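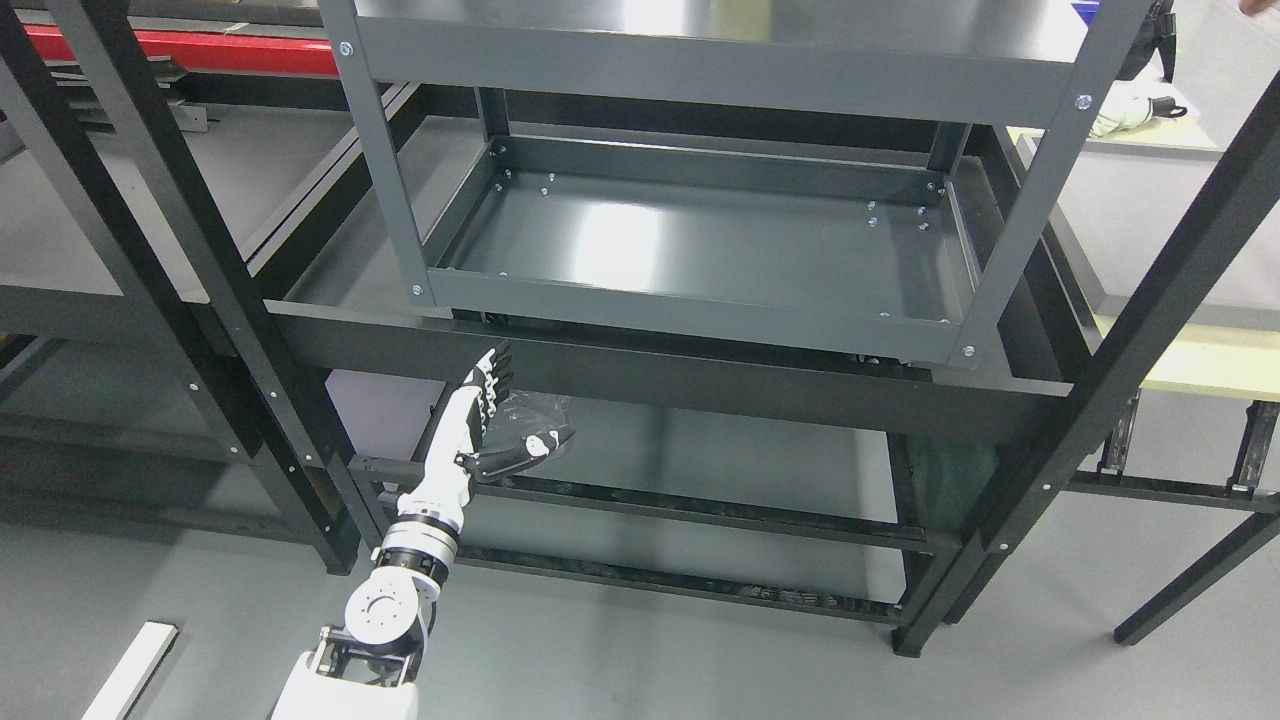
How to Request a Correction to a Published News Report

Readers who believe that a news report contains an error of fact may ask the publisher to correct it. These instructions were prepared by the Orkeck Press Standards Office for use by individuals and community organizations.

Before you write

Save a copy of the report, including the headline, the byline and the time at which you read it. Online reports are often revised, and the editor will need to know which version you saw. Mark the exact sentence in dispute. A disagreement with the tone or opinion of a report is better addressed in a letter to the editor, for which most papers allow up to 400 words.

Writing the request

Address the request to the corrections desk or, if there is none, to the managing editor. State the headline in the first line. Quote the disputed sentence in full, then give the correct information and its source. For example:

"The report states that 700 people attended the October hearing. The sign-in record kept by the Clakari town clerk lists 2,000. A copy is attached."

Do not speculate about the reporter's motives. Include your name and a telephone number.

If you receive no reply

Send the request a second time with the original attached. Complaints to this office must be submitted within 90 days of publication and must include all correspondence with the publisher. Forms may be obtained from Poonam Pal, Reader Complaints, Orkeck Press Standards Office.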